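Workshop tips: getting sense out of arm software

Every few months a planning package turns up promising to clear a table by itself. We have put Lutavham through the bottles-on-a-tray job, with Jamus doing the perception, and these are the habits we'd keep whichever package you end up with. Last revised August 23, 2022.

Start with the dull job

Skip the demo that ships with the software. Pick a tray and two drinks bottles and ask for both bottles to be stood up on the tray. It sounds like nothing, and it will find most of what is wrong with your set-up before lunch.

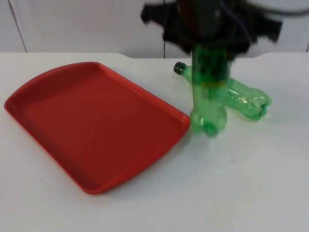 Run it at the speed you mean to use. A slow run flatters the planner, and suppliers know it. If the quoted figures were taken at a crawl, ask for them again at full speed, and ask how many runs were thrown away.

Don't trust the bottle outline

See-through plastic is a swine for depth cameras. Jamus will report a tidy cylinder with a high confidence score, and the score means very little. Overlay the raw depth points on the model and look for holes along the shoulders. If there are more holes than points, the software is guessing and you should treat the grasp as a guess too.

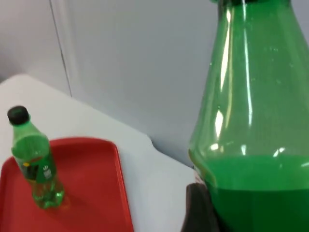 The wrist view is worth having for the last stretch of the approach, but check the timestamps first. Ours were 7 frames behind the arm until April, and we blamed the planner for all of it. A late picture is worse than none.

Keep "lying" and "standing" apart

Most planners treat a bottle on its side as the same object with a different angle. On paper, fine. In practice the grasp list wants splitting in two, one for each pose, or the arm will try to come in sideways through the tabletop.
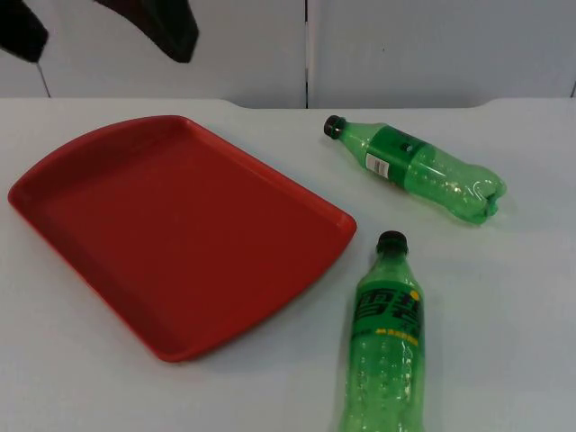 Two bottles down, tray clear.

Test with caps facing different ways. Kubiak's add-on claims to sort this out with one tick box. We ticked it, and three of six runs still chose the wrong end. I'd leave it off and write the two lists by hand.

Before you believe the green light

1. Read the log for retries. "Task complete" may hide three of them.
2. Make the success check look at the tray. Plenty only check that the gripper opened.
3. Set the check to want both bottles upright, bases inside the rim.

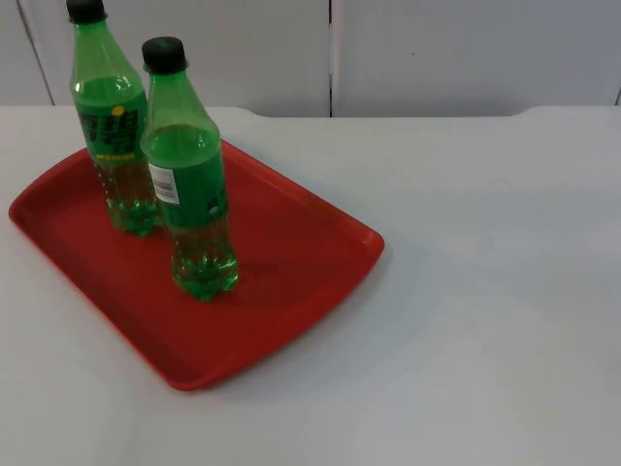

4. Save the settings file with the run. Brarkitden overwrites its own at every update, so keep a copy somewhere it can't reach.
5. Change one setting at a time, however bored you are.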